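Speaker Notes
Collecting Demonstrations for Table Tasks: What the Flinari Program Has Learned So Far
Afternoon session, 2:00 p.m.

Slide 1. Title

Welcome the audience and thank the organizers. State that the talk covers data collection only. Training results will be presented by colleagues from the Prusberg site in the session that follows, and questions on model size or training cost should be held for them.

Mention that printed copies of the collection protocol are at the back of the room.

Slide 2. Purpose of the program

The Flinari program gathers examples of ordinary table work for a learning system. An example, for our purposes, is one complete attempt at one instruction, carried out by a trained operator guiding the arm, together with the camera recordings, the arm positions and the written instruction.

Our partners at Carnico maintain the arms and the recording software. Bouazza supplies the tabletop items and keeps the register of what has been used and where. The Prusberg site receives the finished sets.

The first target was 1,000 accepted examples. The word "accepted" should be stressed. Recordings that fail review are kept in a separate store and are not included in that figure.

Slide 3. How a session is organized

Each collection session is staffed by 2 people. One guides the arm. The other reads the instruction aloud, starts and stops the recording, and enters the result. They exchange roles at the break. We tried single-person sessions early in the program and gave them up, as the notes entered by an operator working alone were too short to be of use at review.

An instruction is written before the table is arranged. The operator should not be shown the list in advance. We found that operators who knew the next instruction would begin to position the arm for it before the recording had started, and the opening seconds of those examples taught the system very little.

Pause here. Ask whether anyone in the room runs single-operator collection, and invite them to speak with us afterward.

Slide 4. Choosing the instructions

Instructions fall into three groups: moving one item, moving one item in relation to another, and clearing or filling a container or plate. The second group is the most useful to Prusberg and the most difficult to write well. "Put the orange on the plate" is a poor instruction when the table holds more than one plate. "Put the orange on the empty plate" is a good one, and it asks the system to tell one plate from another by what is on it.

We no longer allow instructions that depend on the operator's left or right. The arm's view and the operator's view differ, and reviewers could not agree on which was meant. Instructions now refer to color, to contents, or to a neighboring item.

Slide 5. Arranging the table

Leave this slide up while speaking. The points below need not be read in order.
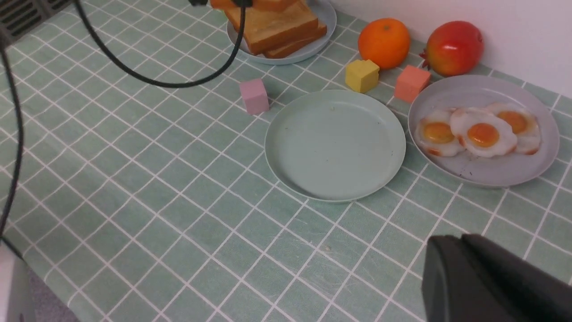 Would the system not simply learn the tablecloth, a reviewer asked at our last program meeting, and the point deserves a full reply. A printed cloth with regular lines gives the learner a great deal of information about position, and if every example were gathered on the same cloth, there would be a real danger that it came to rely on the lines. The reviewer went on to propose that plain surfaces be used throughout. We did not adopt that proposal. Homes and workplaces have patterned surfaces, and a system trained only on plain ones would be poorly prepared for them. The protocol now requires the surface to be changed after every 8 accepted examples.

Continue with the remaining rules for arrangement.

Food and blocks are placed together on purpose. Blocks are simple to grasp and their edges are clear to the camera. Fruit is rounded and varies from piece to piece. Toast and eggs on a plate give the learner something it must leave alone while it works nearby. An operator who touches a full plate when the instruction concerns something else should finish the attempt and mark the contact in the record.

One plate is left empty for any instruction in the second group. Small items may stand close to a plate or lean over its rim. Such arrangements were at first corrected by operators, who tidied the table out of habit. They have been asked to stop. The learner will meet crowded tables, and examples gathered only on tidy ones led to hesitation near rims and edges when Prusberg ran its early trials.

Slide 6. The view from the wrist

The wrist camera sees the items from close by and at an angle that changes throughout the attempt. Part of the gripper may be in view. We do not mask it. The learner needs to see where the finger is in relation to the item, and masking removed that information.

Cables and nearby equipment may also appear at the side of the view. Operators are asked to keep cables out of the path of the arm. They are not asked to hide them.

Slide 7. Review

Every example is watched in full by a person who was not in the session. The reviewer checks 3 things: that the instruction matches the outcome, that the recording begins before the arm moves, and that all cameras ran to the end. A failed attempt may still be accepted if it is labeled as failed. Prusberg has asked for more of these.

Disagreements between operator and reviewer are settled by the session lead. The reason is entered in one sentence.

Slide 8. Next steps

The second stage will add containers with lids and will move part of the collection to Saturday, when the room has different light and less foot traffic. Carnico will replace the present wrist mounts before that stage begins. Bouazza has been asked to widen the range of plates, with particular attention to colors close to those of the surfaces.

Take questions. If asked about public release of the data, state that the partners have not yet reached a decision and that inquiries may be left at the Flinari desk.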